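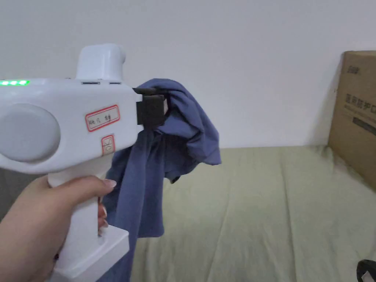
Print this page | E-mail this page

Sotavach 575 Backyard Rink Kit
Section 3: Setting Up and Filling

Read Section 2 (Choosing a Site) before you start. You should already have your site marked with string and a slope reading for each corner. If the drop from the high corner to the low corner is more than 6 inches, stop and go back to Section 2. The standard boards are not tall enough for that much slope.

Boards and brackets can go up any time from October on, as long as the ground can still take a stake. The liner and the water wait for cold weather.

3.1 Before you begin

You will need a rubber mallet, a 4-foot level, a tape measure, work gloves, a garden hose that reaches the center of the site, and one helper. No power tools are needed. The boards have holes already drilled.

Check the parts against the packing list inside the lid of the hardware box. If anything is missing, contact the dealer you bought the kit from and have the lot number ready. It is printed on the end of the box.

3.2 Boards and brackets

1. Cut the grass short and rake the site. Pick up sticks, stones, acorns and dog toys. Anything with a point will find the liner.

2. Lay the boards flat around the outside of the string with the printed side facing out.

3. Start at the lowest corner. Stand two boards on edge and slide them into a corner bracket until they click.

4. Work away from that corner in both directions, adding one board and one Avotiņš bracket at a time. The arm of the bracket always goes on the outside of the rink.

5. When all four corners are joined, measure both diagonals. They should match within 1 inch. Push the corners in or out until they do.

6. Drive a stake through each bracket foot, starting at the corners. Use 13 stakes on each long side. Lean the top of the stake slightly away from the rink and stop when the head touches the foot.

Note: If a stake hits a rock, pull it and use the second hole in the bracket foot. Do not bend the foot to get around the rock.

Caution: Call your local utility locating service before driving stakes. The stakes go deep enough to reach a shallow sprinkler line or cable.

7. Pack soil or scrap lumber under any board that has a gap beneath it wider than your thumb. Water will push the liner into the gap and tear it.

3.3 Liner

Wait for a forecast of at least three days and nights below freezing. A liner left in the yard for weeks with no ice on it collects leaves and can blow out.

1. Take off your shoes or change to soft soles. Keep pets out of the site.

2. Put the rolled liner along one long side and unroll it across. Two people can do it in a few minutes if there is no wind. In any kind of wind, wait.

3. Turn the white side up. Dark material soaks up sun and the ice over it goes soft in the afternoon.

4. Let the liner sit loosely inside the boards. It should touch the ground everywhere, including the inside corners, with the extra draped over the tops of the boards. Do not pull it tight and do not clip it yet.

5. Look it over for holes. Dry the spot and cover it with a piece of Part 117 repair tape that runs past the hole on all sides. Press from the middle outward. 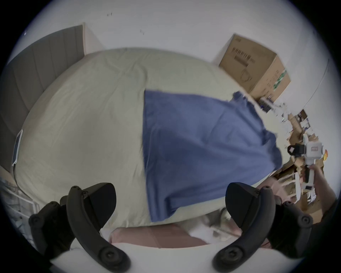 3.4 First fill

Fill the rink in one run if your water supply allows it. Several thin layers sprayed on a bare liner freeze unevenly and leave air pockets near the boards.

1. Set the hose end in the low corner with a folded rag under it.

2. Run 400 gallons, then shut off the water and walk around the outside. Check that no board is leaning and no bracket foot has lifted. It is much easier to fix now than later.

3. Turn the water back on. Fill until there are 3 inches over the highest point of the ground.

4. Clip the liner to the tops of the boards, one clip near each end of every board. Trim nothing until the ice is solid.

5. Drain the hose and take it inside.

Caution: Standing water is a drowning hazard for small children. Keep children away from the rink until it has frozen through, and do not leave it unattended during filling.

3.5 Testing the ice

Stay off the rink until the high end is frozen to the liner and the low end has at least 4 inches of solid ice. Check near the boards as well as in the middle. Do not drill. Use a flashlight held against the surface after dark. Clear ice shows its depth well enough to judge, and any water moving below will be easy to see.

If snow falls before the ice is ready, leave it alone unless it is heavy. Slush that freezes in can be shaved down with the Grarnel hand scraper, sold separately.

3.6 Goals and nets

Set goals on the finished ice on rubber feet. Steel posts placed straight on the surface melt in on sunny days and can go through to the liner when they are pulled free. The Perach fold-up net has its feet attached. Other nets need a pad cut from stall mat or an old doormat.

Keep pucks off the boards for the first week.

Go on to Section 4 for resurfacing and snow removal.

Revised April 12, 2019

Print this page | E-mail this page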